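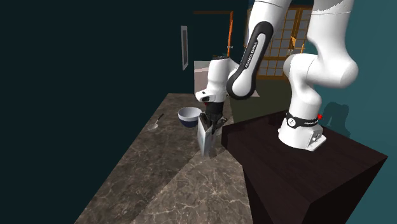
4.2 Setting up and maintaining the Rimau cell

All of the tabletop results in this paper come from one simulated cell, which we call Rimau. It holds a single arm, a counter, a small set of household objects and a room around them. Figure 3 shows it during an episode, with the gripper pointing down and holding the narrow upright box beside the bowl, and the spoon lying farther along the counter. We are very fond of this cell. It has been rebuilt, patched and re-tuned more than anything else in the project, and we think the details are worth a full section, because a simulated cell needs looking after much as a physical one does — a point we did not appreciate when we started.

Base and mounting. The arm stands on a dark wooden block next to the counter, with the base fixed to the top of the block. In our first layout the base was attached to the counter itself. That looked tidy, but every time we changed the counter's height or shape for a new room, the arm moved with it, and stored trajectories no longer lined up. Giving the arm its own block solved this in an afternoon. The block is a static body with its own collision shape, and the transform from the world origin to the base is written in exactly one file. If you take one thing from this section, please take that! We had three copies of the transform at one stage, two of which agreed.

The block also has to leave the elbow and wrist enough room. We chose its position by sweeping the arm through stored approach poses and moving the block away from the counter until the links cleared both bodies. A corner of the counter still comes close to the gripper for objects placed right up against the block. The sampler avoids that strip when it places the target object, though other objects may still land there.

Gripper. The finger linkages gave us the most trouble and, in the end, the most satisfaction. Each finger is a chain of small links tied together by constraints, and the solver is asked to keep all of them closed while the pads press on an object. With our early settings a firm grip on the box would slowly pull the linkages out of line. The pads stayed in contact, so success rates looked healthy, while the joint readings drifted away from what the links were doing. We found it only by plotting constraint error over a long hold. The repair had two parts: we lowered the closing force, and we gave the small links more realistic inertias in place of the near-zero values that came with the mesh export. After that the drift dropped below what our logger records. Watching that flat line come up on the plot was one of the best moments of the project.

Contact with the counter. Thin upright objects are a hard test of contact settings, and the box is our favorite for this reason. If the counter is too soft, the box sinks a little before the fingers close and the grasp comes out high. If it is too stiff, the box chatters and can walk sideways. We tune on the box first, then check the bowl, whose collision shape is a ring of convex pieces, and finish with the spoon, which is light and will happily jump if anything is wrong. Objects are dropped from a small height and left to settle before the arm moves. Any object that is still moving at the end of the settling period causes the whole start state to be thrown away and drawn again.

Room and surfaces. The visual side of the cell is kept apart from the physics. Walls, doors and the stone texture of the counter are loaded by a separate tool, Flosance, and none of them carries collision data except the counter top. The teal walls and the veined brown stone in Figure 3 are one such set. Busy stone is a demanding background for a policy that works from pixels, and we like it for that. Swapping the set does not touch the arm, the block or the objects, so a run can be repeated in a new room with the same random seed and the same start poses.

Routine checks. Rimau is checked before each batch and again every Sunday, when the machines are quiet. The batch check is short. It homes the arm, opens and closes the gripper with nothing in it, places each object and lets it settle, and replays 7 reference grasps. The Sunday check repeats this with fresh seeds and compares joint traces against a stored baseline. A trace outside its band stops the queue until someone has looked at it. Our scheduler, Farah, writes the result next to the episode data, so every episode can be traced back to the check that came before it.

Over the collection period the cell produced 2,420 episodes, and the checks stopped the queue 6 times. Most of the stops came from changes we had made ourselves: an edited mesh with flipped normals, a friction value entered in the wrong field, a solver update that changed the default number of iterations. One was a real surprise — the replay drifted on a single machine only, and we traced it to an old physics library left in that machine's path. None of these faults raised an error, and all of them would have gone into the training data.

Repair policy. When a fault is found we do not patch the episodes. We fix the cell, rerun the reference grasps, and discard everything recorded after the last clean check. This costs compute, but it keeps the rule simple enough that we follow it. The cell files, the reference grasps and the check scripts are released with the paper under the name Ustent, along with the change log, which records each stop and the edit that cleared it.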